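Chapter 2
Fruit After Harvest

A fruit does not stop living when it is picked. Its cells go on taking in oxygen and giving off carbon dioxide, water and heat. This process is called respiration, and it uses up the sugars and acids stored while the fruit was on the tree. Cool storage slows respiration down.

Growers knew the effect long before they could explain it. An estate record from Bragança, dated 1688, tells workers to carry the late fruit to the cellar before noon and to lay it on straw so that no piece touches another.

Section 2.1 deals with respiration and temperature. Section 2.2 covers ethylene, the gas that sets off ripening in apples, pears and bananas. The case study, written by Washington Rangel, follows one season at the Skostero packing house, where 15 storage rooms are opened in turn.

Before you read on, review these terms from Chapter 1: starch, cell wall, chlorophyll, pigment. Skin color depends on the last two, and you will need them for the ripening charts.
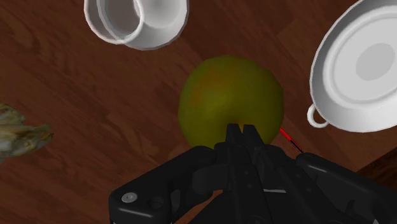

Figure 2.1 Green-yellow fruit with a faint reddish-orange blush.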